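Section 5: Setting up your Hutano heated blanket for the first time

Right, you've got the box home, you've cut the tape, and you've probably already thrown the cardboard insert across the room. Go and fetch it back, please, as you'll want it in March when the blanket goes into storage. I've written this part of the guide for people who would like a warm bed tonight and don't want to read all of Section 4 first. (Do read Section 4 at some point. It has the electrical bits in it.)

I look after the guides for the whole Hutano range, and I sleep under the double size myself, so most of the notes below come from things I got wrong at home.

Before you start

You'll need a made-up bed with a fitted sheet, a wall socket you can reach without an extension lead, and a bit of patience. The supplied lead is 195 cm long from the plug to the controller. If your socket is further away than that, move the bed or ring Jolport, who handle our spares, and ask for the long lead. Please don't join two leads together.

CAUTION: Do not use this blanket for babies, for anyone who can't feel heat properly, or for anyone who can't work the controller on their own. Do not use it with a heart pacemaker until you have spoken to your doctor.

CAUTION: Never stick pins in it. I know they hold things nicely. There are wires in there!

Laying the blanket out

1. Lay the blanket on the bed with the socket at the foot end. On the Qin model the socket is on the left, and on the Riltau it's in the middle, so don't worry if yours doesn't match your neighbour's.

2. Smooth it flat with your hands, working from the middle outwards. You'll feel the wires as thin ridges under the cover, a bit like piping on a cushion. They should all lie flat. If one has doubled back on itself, give the blanket a gentle shake and start again.

3. Leave a gap of 12 cm between the top of the blanket and your pillows. Heads don't need heating, and pillows trap warmth in a way the sensor doesn't like.

4. Put your top sheet or duvet over the blanket. One layer is plenty. I tried mine with a duvet, a bedspread and a sleeping dog, and the controller switched itself off in protest.

Note: The blanket must not be tucked under the mattress on a bed that goes up and down. If you have an adjustable bed, stop here and look at Section 9.

Connecting the controller

5. Make sure the wall switch is off. Push the controller plug into the blanket socket until it clicks. It's a firm click — if you're not sure whether you heard it, you didn't.

6. Run the lead down the side of the bed, well clear of the bed legs and anywhere you're likely to put your feet at two in the morning. There's a fabric loop on the blanket edge for holding the lead in place. Use it!

7. Switch on at the wall. The small light on the controller will glow green. If it flashes orange, the plug isn't fully home, so switch off and go back to step 5.

Warming up and choosing a setting

8. Turn the dial to 5 and leave it alone for half an hour. You may notice a slight smell the first time, rather like a new car. It fades after a night or two and isn't anything to fret about. A burning smell is another matter: switch off at the wall and call us.

9. When you get into bed, turn the dial down to 3 or lower. Most people settle on something cooler than they expected, and I've ended up on the lowest setting with a foot sticking out.

10. Set the timer by holding the moon button until the display shows the number of hours you want. The blanket always switches itself off after 12 hours, even if you forget the timer altogether.

Note: If you share the bed and have the two-controller version, check which side belongs to which dial before you go to sleep. Turn one side on by itself, wait ten minutes and feel for the warm half. We swapped ours over by accident once and spent a whole evening making each other steadily more miserable.

Folding it away for the day

You can leave the blanket on the bed all winter if you like. If you'd rather have it off in the daytime (we do, because of the dog), do it like this.

11. Switch off at the wall, unplug the controller and let the blanket cool completely. Folding it warm can bend the wires out of shape, and they tend to stay bent.

12. Fold it loosely, in big soft folds, with no sharp creases and nothing heavy on top. A chair or the end of the bed is fine. Don't worry about making it look like a shop display — a floppy bundle with a corner hanging out is far kinder to the wires than a neat, tight square. The same goes for any plain fleece throws you keep with it, though they'll put up with a lot more squashing.

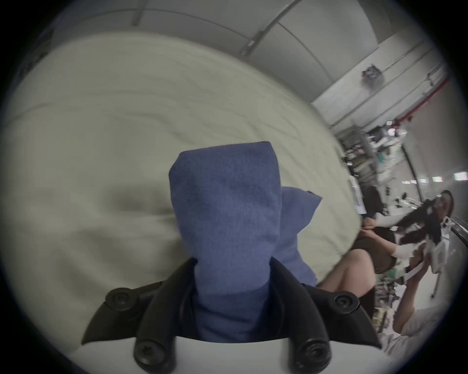
Washing the cover

13. Take the controller off first. Then check the label by the socket: if it shows a tub, the blanket can go in the machine on a cool, gentle wash. If the tub is crossed out, sponge it by hand and keep the socket dry.

14. Dry it flat or over a line, with no pegs. Wait until it's dry right through before you plug anything back in, then start again from step 1.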